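About Studutell

Studutell helps small firms and colleges plan the purchase of humanoid robots and the rooms they work in. We don't build robots and we don't take commission from the companies that do. Clients pay a fixed fee, and at the end they get a written equipment plan with a budget they can put in front of whoever signs for it.

Tomos Rees started the business after several years of buying automation equipment for a packaging plant. He still reads every plan before it goes out.

Most clients come to us with a price for the robot and little else. The robot is usually the line they have researched best. Overhead support, cabling, spare hands, floor space and staff hours get added later, often from a different budget. We put them all on one sheet from the start.

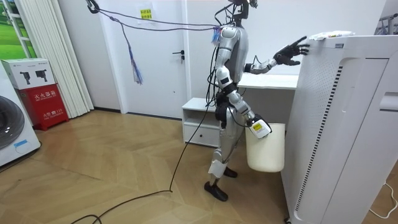 Household and cleaning tasks make up a growing part of our work. Carrying a bucket while the other arm is busy sounds simple, but it affects what you buy. A client may need a gripper on one side and a five-fingered hand on the other, and the two have different service costs and lead times. We ask for a task list before we talk about models.

Our planning method is called Drodoment. It has 40 cost lines, from delivery access to disposal, and each one is either priced or marked as not needed. A typical plan takes 10 working days. Our cost file, Silarix, holds 1,008 priced items and is updated every August. 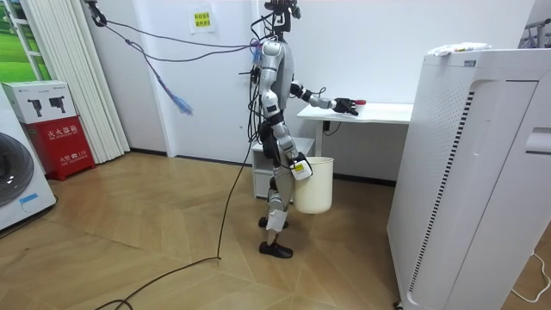 Page last changed: November 15, 2022

We also review plans that clients have written themselves. The Nicholas review is a shorter service for teams that already have quotes in hand – we check them against the task list, the room and the power supply, and send back comments in writing.

We keep to 2 rules on every job. We don't recommend equipment we haven't seen running, and we don't leave the first year of repairs out of the total. If a lease costs less than buying over the period you need, the plan will say so.

To ask for a quote, send us your task list, a floor plan and the date your budget closes.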